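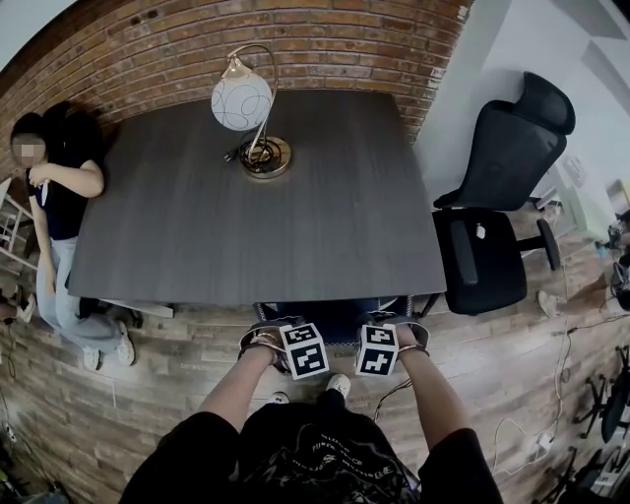

Do you have to give up your old login system before you move to single sign-on?

Most small companies can run the two side by side for a month or so, and I'd tell you to do exactly that.

I know this because I did it the other way first. Two years ago I was the entire IT department at a tile importer with 29 people, and I switched everybody over to one login on a quiet morning in June. By lunch the warehouse couldn't print labels. By three o'clock the owner's daughter, who does the books from another state, had been locked out so many times that the system decided she was an attacker. I ate a sleeve of crackers for dinner and put it all back the way it was.

So when my new employer asked me to pick an identity service, I took my time -- a lot of time, my boss would say. I looked at Kulldale, which is what everybody on the forums seems to like, and at Pliklow, which costs less and has a help desk that picks up the phone. Kulldale had the prettier dashboard (I'm a sucker for a good dashboard!) but it wanted a separate license for every contractor, and we use a lot of contractors. We had 67 accounts on the books and 21 of them belonged to folks who show up for one project and vanish.

Pliklow let us park those accounts for free. Sold.

The person who got me through the move was Benedita Simões, a consultant who has cleaned up more messes like mine than she cares to remember. Her first question was which programs we had forgotten about. I said none. She made me go through the credit card statements anyway, and there they were: a drawing tool, two survey sites, and a shipping app called Anda that only the front desk used and that had one shared password taped inside a drawer. "Start with the one you're ashamed of," she told me, and so Anda went first.

We moved people over in groups of seven. Each group got a short email, a phone number that rang my desk, and both logins working until they told me they were comfortable. A few were comfortable in an hour. Sales took forever, mostly over the phone codes, which half of them thought were spam (fair enough, they looked like spam).

The old directory finally went dark on 1 May 2018, and I got exactly one call, from a guy who had been on leave.

What would I do differently? I'd read the contract closer. Ours renews by itself unless you write in ahead of time, and getting your records back out in a usable format is an extra fee. I'd also write down who holds the master account, on paper, and put it in the safe. Ours was me and only me for the first few weeks, and I rode my bike to work pretty carefully.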